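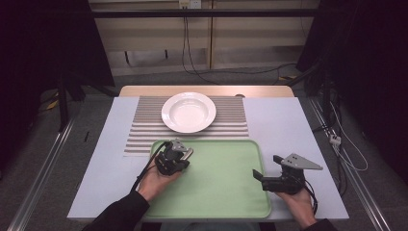

4. Replaying and labelling your first session

This is the fun part! By now you have Rukier installed, both hand units paired and at least one session saved to disk. In this section you'll load a session, line up the two hands in time, and mark where each grasp starts and ends. A table-setting session with a plate, a tray and a placemat makes a great first try, as there are only a few objects for the tracker to sort out.

If you haven't calibrated the head view yet, go back to section 3 first. Labels made on an uncalibrated session can't be carried over later.

4.1 Load the session

1. Start Rukier and choose File > Open Session.
2. Pick the session folder itself. Don't open the files inside it one by one.
3. Wait for the bar along the bottom to turn green. A session with 2,714 steps opens in well under a minute on most laptops.
4. Press the space bar to play. The head view fills the left pane and the two gripper tracks scroll along on the right, left hand on top.

Note: If the tracks show up in the wrong order, the units were paired the wrong way round. Go to Tracks > Swap Hands. You don't need to record again.

4.2 Line up the two hands

Each hand unit keeps its own clock, and they drift a little. Rukier fixes most of this on its own, but it's worth checking by eye.

1. Scrub to a moment when both grippers are in view and close to the table.
2. Turn on Show Jaw Width. A coloured line appears over each track.
3. Step forward with the right arrow key until you see one set of jaws begin to close.
4. Compare that step with the dip in the line. If they differ, drag the track until they match.
5. Repeat for the other hand, then choose Lock Offsets.

Caution: Locking writes the offsets into the session folder. Make a copy first if somebody else is working from the same one.

Anything under 19 ms is fine for training. Homa Talebi, who wrote the aligner, chases hers down to nearly nothing, and you're welcome to do the same, but the planner won't notice.

4.3 Mark the surfaces

The planner needs to know what counts as a place to put things down. Draw these before you label any grasps.

1. Press S to open the surface tool.
2. Click the corners of the table top. Four points will do.
3. Add the tray as a second surface and tick Has Rim. Rukier will then keep the planned path clear of the raised edge (a lovely feature, new in this release).
4. Leave the placemat as part of the table. It's too thin to matter for height, and its stripes can confuse the edge finder.

Tip: Pale trays on white tables are hard for the edge finder. Raise Edge Contrast to 46 and try again before you start placing points by hand.

4.4 Label and export

1. Press G at the start of a grasp and G again at the release.
2. Type the object name in lower case.
3. When you reach the end, run Check Labels. Gaps are shown in orange.
4. Choose Export > Azimi Planner and pick a folder.

Once you have over 200 labelled grasps, try the preview in section 5. Watching the planner come up with its own path to the tray for the first time is a real treat!

Section last revised 7/10/25 by Nasrin Sharifi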